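로봇 팔 키트 Laletti 사용기: 작업장 허드렛일을 맡길 수 있는가

2022년 3월 10일

중고 데스크톱을 들여와 분해하고, 부품을 시험하고, 쓸 만한 것은 다시 조립해서 내보내는 작은 작업장을 운영하고 있다. 일의 대부분은 단순하다. 옆판을 열고, 케이블을 뽑고, 드라이브를 꺼내고, 먼지를 털고, 나사를 분류한다. 단순하지만 손이 많이 가서 사람을 더 쓰기도 애매하고 안 쓰기도 애매하다. 그래서 지난 9월에 Laletti 로봇 팔 키트를 한 대 샀다. 이 글은 그 뒤로 써 본 기록이다. 협찬은 받지 않았고 제값을 주고 샀다.

구성과 설치

상자에는 팔 본체, 전원 장치, 제어 상자, 기본 그리퍼, 손목용 소형 카메라가 들어 있다. 조립 설명서는 그림 위주라 따라가기 쉽다. 다만 작업대에 고정하는 볼트가 짧아서 두꺼운 상판에는 맞지 않았다. 나는 철물점에서 긴 볼트를 따로 샀다. 설치부터 첫 동작까지 90분 걸렸다. 제어 프로그램은 Fumska라는 이름이고 별도 구매가 아니라 키트에 포함되어 있다. 한국어 메뉴는 없다. 영어 메뉴도 번역이 거친 곳이 있어서 처음 며칠은 설정값의 뜻을 추측해야 했다.

동작을 가르치는 방법은 두 가지다. 팔을 손으로 잡고 움직여서 기억시키거나, 화면에서 지점을 하나씩 찍는다. 앞의 방법이 훨씬 빠르다. 단, 마지막 몇 밀리미터는 화면에서 고쳐 주어야 한다.

맡겨 본 일

나사 분류. 가장 잘한다. 얕은 접시에 나사를 펼쳐 놓으면 카메라로 종류를 구분해서 칸에 나누어 담는다. 겹쳐 있는 나사는 건너뛰는데, 접시를 한 번 흔들어 주고 다시 돌리면 된다. 사람보다 느리지만 퇴근할 때 켜 두고 갈 수 있으니 속도는 문제 삼지 않는다.

부품 옮기기. 시험이 끝난 하드디스크를 상자에 세워 담는 일은 맡길 만하다. 70개를 연속으로 옮기게 했을 때 3개를 놓쳤다. 떨어뜨린 것이 아니라 제대로 집지 못하고 빈손으로 돌아간 경우였다. 상자 칸막이 간격을 넓힌 뒤로는 그런 일이 줄었다.

먼지 털기. 붓을 물려 놓고 같은 경로를 반복하게 했다. 평평한 판은 괜찮다. 방열판 틈은 결국 사람이 에어건으로 다시 불어야 한다. 두 번 일하게 되므로 지금은 시키지 않는다.

케이블 뽑기. 제일 기대했고 제일 실망한 항목이다. SATA 커넥터는 잠금 걸쇠를 누른 채 당겨야 하는 것이 많다. 기본 그리퍼로는 누르는 동작과 당기는 동작을 같이 하지 못한다. 걸쇠가 없는 커넥터는 뽑기는 하는데 비스듬히 당기는 경향이 있어 보드 쪽이 걱정된다. 커넥터 앞을 다른 케이블이 가로지르고 있으면 아예 접근하지 못하고 멈춘다. 사람은 손가락 하나로 케이블을 밀어 놓고 다른 손가락으로 잡는다. 그 동작을 가르쳐 보려고 나흘을 썼는데, 같은 기종이라도 케이블이 놓인 모양이 매번 달라서 저장한 경로를 다시 쓸 수가 없었다.

드라이브 분리. 탭을 누르고 빼는 방식의 드라이브 케이지라면 절반쯤 자동화할 수 있다. 사람이 케이블을 먼저 뽑고 주변을 치워 두면 팔이 탭을 잡고 드라이브를 들어 올린다. 케이블을 뽑는 사람이 드라이브까지 꺼내는 데 몇 초 더 걸리지 않는다는 점을 생각하면 이득은 거의 없다.

집안일에는 어떤가

호기심에 한 주 동안 집에 가져가 보았다. 마른 컵을 건조대에서 선반으로 옮기는 일은 컵 모양이 모두 같을 때만 된다. 수건 개기는 실패했다. 한 번 접는 데까지는 가는데 모서리가 맞지 않고, 두 번째 접을 때 첫 번째 접은 것이 풀린다. 식탁 닦기는 그릇을 사람이 다 치워 주면 한다. 우리 집에서는 쓸 일이 없었다. 팔을 고정할 자리를 마련하느라 주방 조리대 절반을 비워야 했던 것도 감점이다.

다른 제품과 비교

같은 가격대의 Leite는 같은 업종의 Zuleica Rezende 씨 작업장에서 하루 빌려 써 보았다. 집는 힘은 Leite가 세고 소음도 적다. 대신 동작을 가르치는 화면이 불편하고 카메라가 별매다. Rezende 씨는 상자 포장에만 쓰고 있으며 분해 작업은 처음부터 시킬 생각이 없었다고 한다. 포장만 할 거라면 Leite 쪽이 낫다고 본다.

교체용 그리퍼로는 Flavoseo에서 나온 얇은 집게형을 달아 보았다. 좁은 틈에 들어가는 것은 확실히 좋아졌지만 무거운 부품을 들면 끝이 벌어진다. 하드디스크까지는 들고, 전원 장치는 못 든다.

아쉬운 점

비상 정지 버튼의 선이 짧다. 작업대 반대편에서는 손이 닿지 않는다. 손목 카메라는 반사가 심한 금속 앞에서 거리를 자주 잘못 읽는다. 케이스 내부는 대부분 금속이라 이 문제를 피하기 어렵다. 조명을 옆으로 돌리고 종이를 한 장 대서 빛을 퍼뜨리니 조금 나아졌다. 충돌 감지는 기본값이 너무 둔하니 케이스 안에 넣기 전에 반드시 민감도를 올려야 한다. 나는 그걸 모르고 팬 날개를 하나 부러뜨렸다.

장점도 적어 둔다. 고장은 없었다. 부품을 낱개로 팔고, 문의 메일에 답이 온다.

평가

5점 만점에 나사 분류와 부품 옮기기는 4점, 케이스 내부 작업은 1점을 준다. 펼쳐 놓은 물건을 다루는 일이 많은 곳이라면 살 만하다. 케이스 안쪽 일을 보고 사려는 사람에게는 아직 권하지 않는다. 델 데스크톱 한 대만 열어 보아도 드라이브 케이지 둘레로 SATA 케이블과 전원선 다발, 납작한 리본 케이블이 지나가고, 그 사이로 손가락 네 개짜리 그리퍼를 넣어야 한다. 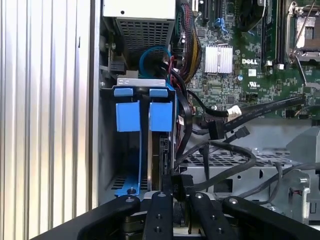
구매 전에 확인할 것

작업대 상판 두께와 볼트 길이. 비상 정지 버튼을 둘 자리. 팔이 닿는 범위 안에 접시와 상자를 모두 놓을 수 있는지. 그리퍼를 바꿀 생각이라면 어댑터가 포함된 구성인지도 판매처에 물어보기 바란다. 내가 산 구성에는 빠져 있어서 따로 주문했다.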